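About Mamel Linen Service
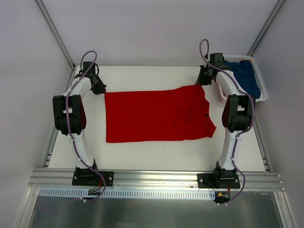 A red cloth spread on a white work surface.

Mamel Linen Service supplies table linen, napkins, aprons and kitchen towels to restaurants, hotels, schools and event halls. The company was founded by Noémie Lacroix in a rented storefront on Moulin Street and remains privately owned. Its main plant and offices are now located in Plurngate, with a smaller depot in Pindis that serves customers on the east side of the river.

Our History

Mrs. Lacroix began by washing and pressing tablecloths for three restaurants within walking distance of her shop. Customers brought their own linen and collected it the following morning. When one of them asked whether the shop could also provide the cloths, she bought a first stock of white cotton and rented it out by the week. Rental has been the larger part of our business ever since.

The company moved to Plurngate when the Moulin Street premises could no longer hold a second ironing line. The Pindis depot opened in December of the following year. Deliveries to that area had previously required a crossing by the old bridge, which was closed to trucks before seven in the morning.

Our Company Today

Mamel employs 87 people, of whom 43 work in the plant. The remainder are employed in delivery, sewing and repair, customer accounts and administration. We serve roughly 80 regular customers under contract and accept single orders for weddings, banquets and public events as our stock allows.

Regular customers are assigned a route driver and an account manager. Delivery days are set at the start of each contract and may be changed with two weeks' written notice. Used linen is collected on the same visit. Customers are asked to shake out cloths and remove pins, clips and cutlery before placing them in the bags provided.

Care and Repair

Linen returned to the plant is sorted by color and fabric, washed, dried, pressed and inspected. Items with small holes or open hems are sent to the sewing room. Items that cannot be repaired to the standard required for table use are cut down for use as cleaning cloths. Colored linen is washed separately from white at all times, and customers who order dark or bright shades should allow one additional day for each cycle.

Employment and Training

New plant employees complete a paid training period of six weeks. The company also accepts a limited number of students each year from the textile course at Plurngate Technical School. Applications should be made through the school office.

Contact

Mamel Linen Service
2622 Moulin Street Extension
Plurngate

The office is open to visitors by appointment. Requests for samples and price lists may be made in writing or through your account manager.

Page last revised March 13, 2018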